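Subject: Re: dish rack for the second floor island
To: kitchen-users

> The big countertop drainer is going back to Belora this month. It
> takes up too much of the island and it drips on the floor side.
> Does anyone object to using a rack that sits over one of the sink
> basins? Also, are we keeping the rule about washing up before 6?

No objection from our side. We have been using the over-basin rack for 2 weeks and it holds enough for a normal day. It came from Zilenell and cost 17 dollars. There is a spare in the supply closet if the Pasaribu project wants one for their sink.

A few notes on how we use it:

Cups and small bowls go on the rods. Plates are better dried by hand and put away, as the rods don't hold them upright.

Please keep the rack on the left basin. The right one has to stay free for filling kettles and rinsing fruit.

The fruit bowl stays behind the sink. If you take the last apple, rinse the bowl too.

The 6 o'clock rule stays for now. Anything left in the rack after that gets put in the cupboard over the fridge, so look there first if your mug is missing.

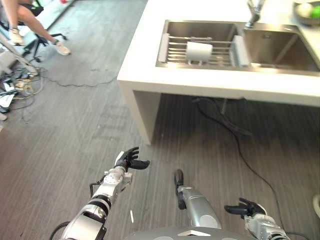 Kemiteck Facilities and Shared Spaces

Two things are still open. The faucet is stiff when you turn it toward the left basin, and I have put in a request for that. The cables under the island need to be tied up to the underside of the countertop. I asked in May and will ask again. Until then, watch your feet when you mop on that side.

If you want the old drainer for home, reply to me off list before it goes back.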